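Macario Huerta
15. April 2024

1/7 Update zum Zweiarm-Aufbau in der Werkstatt. Seit Dezember liefen beide Arme getrennt, seit heute hängen sie an einem gemeinsamen Takt. Controller ist jetzt der Trunora, der alte Drullitz liegt im Regal.

2/7 Kalibrierung links gegen rechts: 29 Stützpunkte, Restfehler 3 mm. Für Würfel reicht das. Für Litze nicht.

3/7 Fehlerquelle war die Nullage im rechten Handgelenk. Azucena Robles hat den Versatz im Log gefunden, ich hatte zwei Abende lang an der Schiene nachgemessen.

4/7 Log vom letzten Dauerlauf: 3.923 Zyklen, drei Abbrüche. Alle drei Timeouts auf dem Bus, keiner mechanisch. Timeout hochgesetzt, Ursache noch offen.

5/7 Nächste Aufgabe ist Kabelsalat vereinzeln. Rechts hält, links zieht – so der Plan. Sortiert wird später nach Farbe in die blauen Kästen.

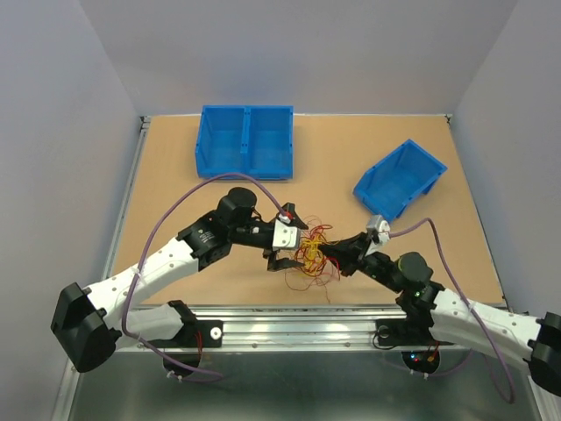 Linker Greifer offen, rechter am Knäuel. Die Kästen sind noch leer.

6/7 Schwierig ist die Greifpunktwahl. Rot und Orange trennt die Segmentierung schlecht, der gelbe Kern geht besser. Dünne Schlaufen verschwinden im Tiefenbild komplett.

7/7 Als Nächstes: Kraftgrenze links runter, Zugleitungen am Unterarm prüfen – die violetten Kabel brauchen bei voller Drehung mehr Reserve. Config lade ich hoch, sobald der Bus sauber läuft.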